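Print this article | E-mail this article | 113 shares

Household chore robots
By Kamala Unnithan
Mon 28 July

Household chore robots are machines meant to do domestic work such as tidying, laundry and washing up without a person guiding them. Single-task machines, chiefly robot vacuum cleaners and mowers, have been sold for years. A general machine that can be left alone in an ordinary home remains a claim made mostly by the people hoping to sell one.

Claims and results

The Zulto, shown by the firm Curorora in October, was billed as a tidying robot for family homes. Its published trial covered 2405 attempts to pick up an item and put it away, of which 551 needed a person to step in. Critics noted that the items were chosen beforehand and that the rooms had been cleared of pets, children and trailing leads. Curorora has not released figures for homes it did not prepare itself.

Much of the training is done in simulation, where a gripper can repeat the same lift thousands of times at little cost. The objects tend to be kind ones. A plain cube has flat sides, keeps its shape and can be held firmly from almost any direction, so a good score with cubes says little about socks.
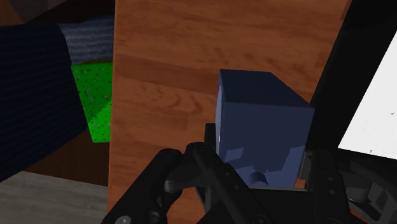

Cloth is the usual sticking point. A jumper has no fixed shape, hides its own edges and may bring two others with it when lifted. The Brernimix laundry arm folded towels at a steady pace in its maker's workshop, but took about 500 seconds over a single fitted sheet and left it in a state most owners would have done again.

Shop-floor work

Factories and stockrooms are easier, as the goods are known and the lighting stays the same. Even so, the Wojcik shelf-filling system is supervised throughout each shift, and its maker counts a dropped packet as a completed move if it lands on the right shelf. That rule has been widely criticised.

Cost

Prices quoted for home models seldom include repairs or the remote helpers some makers employ to take over when the machine gets stuck. Whether a robot worked by someone in another building should be called automatic is still disputed.

4 comments | Print | E-mail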